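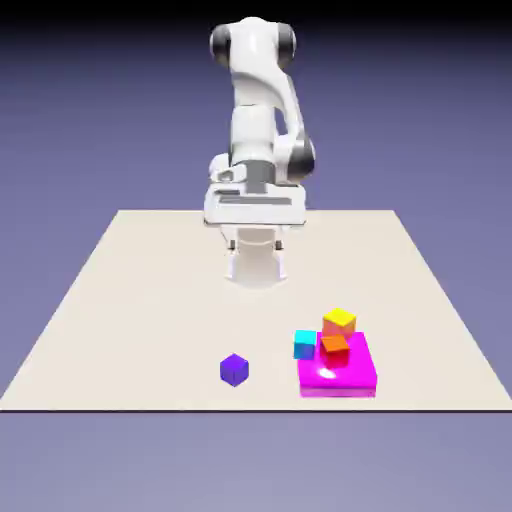 FOR IMMEDIATE RELEASE
Westhorpe, 1st February

Westhorpe Community Choir opens its doors for a spring season of new songs

Hi, I'm Abimbola Garba, and I run the Westhorpe Community Choir. Normally someone with better grammar writes these releases, but I've been bursting to share this one so I asked if I could do it myself (sorry in advance for the exclamation marks).

We're putting on our biggest spring concert yet! It's called Liltum, and it happens at the Tamuno Hall in March. The hall seats 900, so if you've ever been squeezed in behind a pillar at one of our church shows, I promise you'll get a proper view of the stage this time.

Liltum is also the name of the piece in the second half, a set of seven songs I've been writing on and off for longer than I care to admit. They're about walking home. One is a kid dragging a stick along a fence, one is a nurse coming off the night shift, and one is just about rain and has hardly any words in it. The altos have already told me the rain one is too low. They're right, and I've moved it up a step.

The first half is all old favorites. We've got two gospel numbers, a sea song the basses have been begging for since last spring, and a lullaby my grandmother used to sing while she was shelling beans. I had never seen it written down, so I sat at the piano and worked it out from memory, and then my aunt called to tell me I'd gotten the middle part wrong. We're singing her version.

There are 91 of us on the list now. Some people read music beautifully and some have never looked at a score in their lives, and we learn everything by ear first so that everyone starts in the same place. If you can hold a tune in the car, you can sing with us. There are no auditions and you won't be asked to sing alone.

We still have room for new voices, tenors especially! If you want to be on stage for Liltum, come to one of our open rehearsals this month. Bring a pencil and a bottle of water, and wear something warm because the heating at the rehearsal hall takes its time.

Our friends at Stemar, the music store on the corner by the post office, are printing the songbooks and lending us a second keyboard for the concert. They also raised $1,568 for us at their winter singalong, and every dollar of that is going toward sheet music and rides for singers who don't drive. I can't thank them enough, and I did try, for a good ten minutes, at the register, with a line behind me.

Tickets go on sale at the Tamuno Hall box office and at Stemar later this month. Kids get in free with a grown-up. There's step-free entry at the side door, and large-print words will be waiting at the front desk for anyone who'd like to join in on the last song.

Reporters and photographers are welcome at any open rehearsal. Just leave a message for me at the Tamuno Hall box office and I'll call you back, probably in the evening, once I've put the chairs away.

ENDS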